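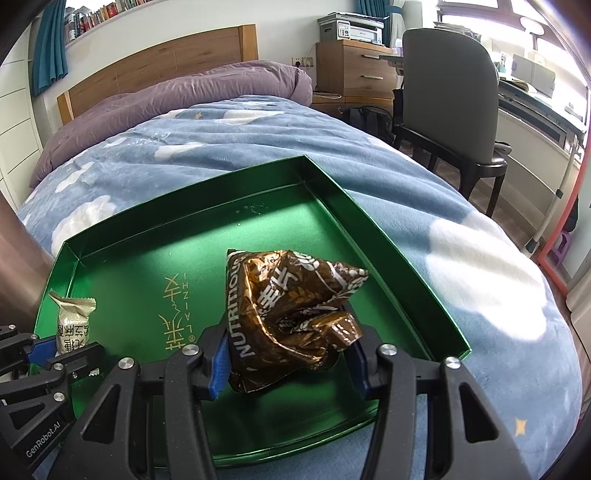 Does anyone finish a 60-day gym trial? I made it to day 19, which the front desk at Osberg called "strong."

Canceling takes a letter. A paper one, mailed. I own no stamps and the form wants my "fitness goals going forward."

My goal going forward is to keep my $38. 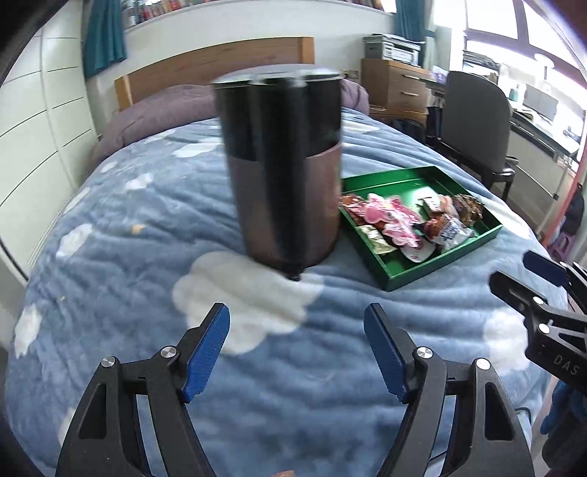
Anyway, I called instead. Got a very calm man who offered me a free towel to stay. I said no – then asked what size.

Update: still a member. The towel is small. They've also signed me up for a 6 a.m. spin class, and I've already missed it.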